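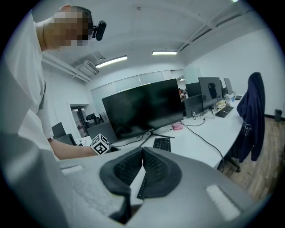

Why Does Bread Dough Rise?

Bread starts out as a small, heavy lump. A few hours later it is tall and soft and full of holes. The lump didn't get more flour or more water while it sat in the bowl. It got bigger because it filled up with gas.

This page explains where the gas comes from, why it stays inside the dough, and what happens to it in the oven.

What is in bread?

Plain bread needs only four things: flour, water, salt and yeast. Some recipes add milk, butter, eggs or a spoonful of sugar. Those change the taste and make the bread softer, but you can leave them out and still have bread.

Flour is grain that has been ground into powder. Most bread flour comes from wheat. The powder is mostly starch, which plants make to store energy. It also has some protein in it, and the protein matters a lot, as you will see.

What is yeast?

Yeast is alive. It is a fungus, so it is related to mushrooms, but each yeast is a single cell and far too small to see without a microscope. The dry yeast you buy in a packet looks like tan sand. Each grain in the packet is made of a huge number of yeast cells packed together.

The cells in dry yeast are not dead. They are resting. When they get wet and warm, they start working again.

Yeast cells eat sugar. You might wonder where the sugar comes from if there isn't any in the recipe. It comes from the flour. When flour gets wet, substances called enzymes begin to cut the starch into smaller pieces, and some of those pieces are sugar.

Where does the gas come from?

When yeast uses sugar for energy, it gives off carbon dioxide. Carbon dioxide is a gas. You breathe it out all day long, and it makes the bubbles in soda.

Yeast also makes a little alcohol and some other substances that give bread its smell and flavor. Nearly all of the alcohol goes off into the air during baking.

The whole process is called fermentation (say it like this: fur-men-TAY-shun). Yogurt and pickles can be made by fermentation too, but bacteria do the work in those foods.

Why doesn't the gas escape?

If you stirred yeast into a glass of sugar water, the gas would bubble up to the top and float away. Dough is different because it is stretchy.

The stretchiness comes from the protein in the flour. When wheat flour and water are mixed, two kinds of protein join up and make long, bendy strands called gluten. The strands hook together into a net that runs all through the dough.

Kneading means pushing, folding and turning the dough. It makes the net stronger. Dough that has just been mixed is rough and tears easily. After ten minutes of kneading it is smooth, and you can stretch a piece quite thin before it breaks.

The gas from the yeast gets trapped in the stretchy dough and blows it up like a lot of tiny balloons.

Some people get sick if they eat gluten. They can eat bread made from rice flour, corn flour or other flours without gluten in them. Bakers often add an ingredient such as psyllium, which comes from the husks of seeds, to help that kind of dough hold on to its gas.

Why does dough have to be warm?

Yeast works slowly when it is cold and faster when it is warm. Dough in the refrigerator still rises, but it can take all night. Dough in a warm kitchen may be ready in an hour or two.

Too much heat kills yeast. If you pour very hot water on it, the dough won't rise at all. Water for yeast should feel just warm on your wrist.

A bakery can use this to plan its day. At the Cistel bakery in Jisurham, the dough for the morning rolls is mixed in the evening and kept cold until 4 a.m. Then it goes into a warm cupboard, and the rolls are baked before the shop opens. On its busiest Saturday in July the bakery sold 1087 rolls.

What happens in the oven?

Three things happen when the dough gets hot.

First, the loaf grows quickly. Gas takes up more room as it heats up, and some of the water in the dough turns to steam. The yeast also works very fast for a few minutes. Bakers call this oven spring.

Next, the yeast dies and the dough sets. The starch soaks up water and swells, and the gluten goes firm. Now the bread can hold its own shape. The gas leaks out and air takes its place, but the holes stay where they were.

Last, the outside dries out and turns brown. The brown color comes from proteins and sugars changing in the heat. It makes the crust taste different from the inside, even though both were the same dough.

Does all bread rise?

No. Tortillas are usually made without yeast, and so is matzo. They stay flat. Pita has yeast in it and is also quite flat, but steam puffs it up in a hot oven and leaves a pocket in the middle.

Soda bread and banana bread rise without any yeast. They use baking soda or baking powder, which make carbon dioxide when they are mixed with the right wet ingredients. This is much quicker, so the batter goes into the oven right away.

Try it: blow up a balloon with yeast

You need:
a small, empty plastic bottle
a balloon
one packet of dry yeast
two teaspoons of sugar
half a cup of warm water

1. Stretch the balloon a few times and let it go slack again.
2. Ask an adult to check that the water is warm but not hot. Pour it into the bottle.
3. Add the sugar and the yeast. Swirl the bottle gently.
4. Pull the neck of the balloon over the top of the bottle.
5. Stand the bottle in a warm place and look at it after 25 minutes.

The water should be foamy and the balloon should be standing up. If nothing has happened, wait a while longer. If it is still flat, the yeast may be too old. Check the date on the packet and try again with a new one.

You can also set up a second bottle with cold water and compare the two.

Words to know

Carbon dioxide: a gas that yeast gives off when it uses sugar.
Enzyme: a substance that helps break things down or join them together.
Gluten: the stretchy net made by wheat proteins and water.
Knead: to push and fold dough.
Yeast: a tiny living fungus used to make bread rise.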